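玩具分拣整理员（兼职，按班次计酬）
招聘单位：Vakia玩具循环站
岗位编号：118
工作地点：Sonanico园区后楼一层整理间
发布部门：Vakia站内事务组

Vakia玩具循环站收旧玩具，整理以后再借给社区活动室、幼儿园和家庭使用。玩具从各个回收点送来，送到的时候多半是混在一起的，球、积木、毛绒玩具、小摆件，中间夹着空饮料瓶、空罐头、纱布巾，有时候还有拼图的散片和不知道从哪套桌游里掉出来的骰子。三月起收件量增加，现有人手不够，现招兼职分拣整理员若干名，长期有效，招满即止。

一、工作内容

到岗后领取一篮未整理的物品，放在整理台上。整理台铺深绿色桌布，篮子是长方形的金属网篮，分拣用的箱子放在篮子旁边，箱口蒙彩纸，纸上开圆孔，东西从圆孔放进去。箱子按纸的颜色区分，红的、蓝的、浅黄的各一个。

红纸箱放毛绒类和带布面的小玩具。蓝纸箱放球类，包括软刺球、小足球、小篮球、网球和其他能滚的东西。浅黄纸箱放积木、塑料拼插件和玩具食品。放不进圆孔的东西不要硬塞，单独摆到台子一侧的空盘里，下班前由当班组长处理。圆孔的纸边用久了会起毛、开裂，看到裂得厉害的，告诉组长换纸，不用自己动手裁。
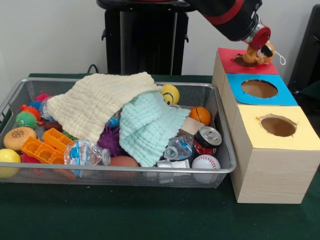 有一位做过两个月的兼职人员在意见簿里写道，刚开始最慢的不是认颜色，是翻篮子，上面盖着布，不知道底下压着什么，手伸进去一掏，整篮都塌了，后来学会先把布拿走，再从四周往中间收，就快多了。这位兼职人员还提了一条意见，希望毛绒玩具上的挂绳能先检查再入箱，绳子容易互相缠住，倒出来的时候一拎一大串。

这条意见已经采纳。现在的做法是，凡是带挂绳的毛绒玩具，入箱前看一眼绳结是否牢固，绳子松脱的剪掉，线头收进旁边的小罐。牢固的可以留着，绕一圈塞在玩具下面再放。

空瓶、空罐不进彩纸箱。瓶子拧开盖，倒净，压扁，瓶身和瓶盖分开投进台下的回收袋。罐头盖边缘锋利，拿的时候戴手套，手套在入口左手边的抽屉里，大小号都有，自己挑合适的。压瓣的、划破的、缺零件的玩具，先放到待修盘，待修盘满了叫组长。不要凭自己的判断把玩具扔掉，看着再旧也不行，以前扔过一个缺轮子的小车，后来另一半在别的篮子里找到了，配不上了。

纱布巾要单独收。每篮里常有一两块，是送件的人拿来垫东西或者盖东西用的。拿的时候提住布角往上起，慢一点，让布上面勾住的小东西自己落回篮里，再抖一抖，对折，放进洗涤筐。深色和浅色不用分，洗衣房会分。布上有大块污渍的，折的时候把脏的一面朝外，洗衣房好认。

二、每班安排

每班4小时，分上午班和下午班。上午班八点半到岗，下午班一点半到岗，中间休息一次，二十分钟，计入工时。休息室在走廊尽头，有热水和微波炉，冰箱下面两层归兼职人员用，请写上自己的记号，隔夜的东西会清掉。

到岗后先签到，换围裙，头发长的扎起来，戒指、手链摘下来放进储物格。储物格没有锁，贵重物品请不要带来。

每人每班完成的篮数不设硬性指标。熟练之后做得快的人可以多领，刚来的人一篮做得很久也没关系，组长不会催。我们更在意放错箱的情况。每个箱子满了之后要复核一遍，复核的人把放错的挑出来，写在箱子的记录单上，这张单子每周汇总一次，给大家看，不写名字，只写错的是哪一类。上一期汇总里错得最多的是软刺球，很多人把它当毛绒玩具放进了红纸箱。软刺球不管长没长眼睛，一律按球放。有眼睛、身体是毛绒填充的，才放红纸箱。摸一下就知道，软刺球是胶的。

三、分类时常见的疑问

下面几条是培训时被问得最多的，先写在这里，来面谈之前可以看看，不要求背。

玩具汉堡、玩具水果、玩具蔬菜，放浅黄纸箱。汉堡如果是一层一层可以拆开的，先合拢再放，合不拢就找一下缺哪一层，多半还在同一个篮子里。

玩具橄榄球不是圆的，但还是球，放蓝纸箱。印着地图的小球也算球。玩具地球仪带底座的不算，放到空盘里。

棒球和网球如果是真的比赛用球，也按球放，不另外处理。球皮开线的放待修盘。

木块和泡沫块都算积木。有人觉得立方体太小，容易和骰子混，判断的办法是看有没有点数，有点数的进零件罐。

小人偶、小动物摆件，现在没有专门的箱子，先放空盘。我们在考虑加一个箱子，还没有定用什么颜色的纸。 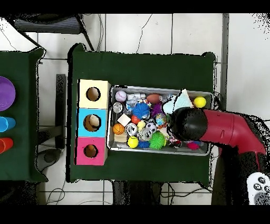 空盘里的东西每天收班时由组长登记，拍照存档后放进靠墙的架子。架子按格子编号，编号由站里统一贴，兼职人员不要自己换位置。如果在篮里看到和架子上成套的东西，例如同一副棋的棋子，可以告诉组长，由组长拿下来对。

电子玩具，凡是装电池的，先看电池仓。电池漏液的不要碰，整件放进带盖的塑料桶，盖好，叫组长。电池完好的取出来，放进电池盒，玩具放空盘。拧不开的电池仓不要撬，台上有小螺丝刀，用完放回原处。

遇到明显是私人物品的，例如钥匙、证件、首饰、写了名字的本子，装进自封袋，写上篮号，交组长。篮号在篮子提签上，一个篮子一个号，没有提签的篮子不要开始整理，先去补。

四、报酬和结算

每班300元，按实际到岗班次结算，每月结一次，打入本人银行卡。试工第一个班次同样计酬。迟到半小时以内的，当班补足时间即可，超过半小时请提前打电话，由组长看当天能不能调整。连续两次没有事先说明而不到岗的，后面的班次不再预留。

交通费不另外补贴。园区后门有自行车棚，开车来的请停在访客区，出门时到前台盖章，不收停车费。

工作期间提供围裙、手套、口罩。手套破了随时换。不提供工作餐，园区食堂对兼职人员开放，凭签到卡按员工价买饭。

五、应聘条件

年满十八周岁，能长时间站立或坐高凳工作，整理台旁边有高凳，坐着做站着做都可以。

双手能做细小的动作，能分辨红、蓝、浅黄三种颜色。对颜色分辨有困难的也可以报名，报名时写明，我们会在箱子正面加贴图形标签，现在岗的人里已经有用标签的，做得没有问题。

对毛绒、灰尘过敏的请慎重考虑。送来的东西整理之前没有清洗过，清洗是后面一道工序，不在这个岗位里。

有过仓库分拣、图书上架、幼儿园保育、洗衣房工作经历的优先安排面谈，没有也不影响。不要求学历。

每周至少能来两个班次，能连续做满两个月。寒暑假的学生可以报，但请写清楚可以到岗的起止时间。

六、整理间的情况

整理间在一层，进门不用上台阶，轮椅可以进出，卫生间在隔壁。房间朝北，光线平稳，白天也开灯。桌布每周换洗，换的那天上午班到岗后先帮忙铺布，铺布算在工时里。铺的时候四边拉平，褶子留在台子下面，台面上有褶子的话小球放不住，会滚。

篮子由Venckus运输队送到后门，每天两趟，卸货不需要兼职人员参与。去年站里一共整理了267篮，今年预计比去年多，所以除了这个岗位，后面可能还会招清洗和包装的人，先来做分拣的可以优先转岗。

装好的箱子用推车送到隔壁房间，由清洗组接收。推车一次只推一层，不要摞起来推。箱子在整理台边上可以并排放，也可以摞着放，看台面空不空，但是圆孔要露出来，顺序不限，自己顺手就行。换班的时候把没做完的篮子留在台上，篮号朝外，下一班的人接着做，不用倒掉重来。做到一半的篮子，布已经取走的，在记录单上打个勾。
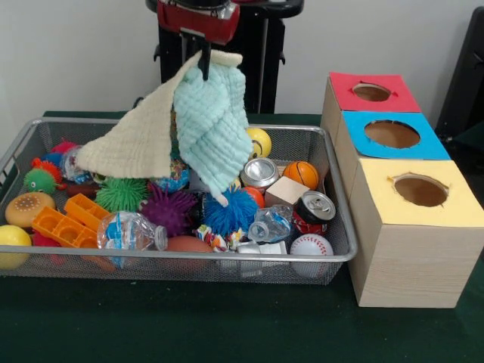
篮子里的东西堆得高的时候，不要为了看底下而整篮倒出来。倒出来台面放不下，瓶子和球会滚到地上，地上捡起来的东西要重新登记一遍，反而费事。从上往下拿，拿到压着的大件，先扶住旁边的再抽。拼插件常有两块咬在一起的，能拆就拆开，拆不开的一起放进浅黄纸箱，后面的人有工具。

收班前十分钟停止领新篮。把台面上的碎屑扫进簸箕，空篮子倒扣在后门边的木架上，网眼里卡着的线头和纸屑用小刷子刷掉。网篮的边如果有翘起来的铁丝，挂一张黄牌，放到地上单独一排，不要再用。

七、报名方式

填写报名表，交到Sonanico园区前台，或者在Wumitix招聘栏目里按岗位编号查找，在线填写。两种方式只选一种，重复提交会耽误登记。

报名表请写明以下内容：姓名，联系电话，可以到岗的时段（上午班、下午班或都可以），每周可以来几个班次，最早可以从什么时候开始，是否需要图形标签或者其他方便措施。不需要附照片，不需要附简历，愿意附简历的也可以。

收到报名表后，我们会打电话约面谈。面谈在整理间进行，半小时左右，内容是看一遍流程，试着整理一小篮，穿平底鞋来。面谈当天可以提问，也可以和在岗的人聊聊。面谈不计酬，面谈之后三个工作日内给答复，录用与否都会通知。

两个人想一起来的，请各填一张表，在备注里写上对方，排班时尽量排在同一班，不保证同一张台。

已经在站里做过、中间停了的，不用重新面谈，填表时在备注里写“返岗”，直接排班。分类规则有过改动，返岗的第一个班次请先看墙上的新表，主要是玩具食品从空盘改到了浅黄纸箱，还有纱布巾不再和毛绒玩具放在一起。

捐玩具请不要送到整理间，送到各回收点或者园区前台的收件柜。瓶罐请在家里先拿出来，能省我们不少工夫。

咨询时间为工作日上午九点到下午五点，中午十二点到一点半电话没有人接。前台只收表，不解答岗位问题，有问题请在报名表备注栏写明，打电话约面谈时一并答复。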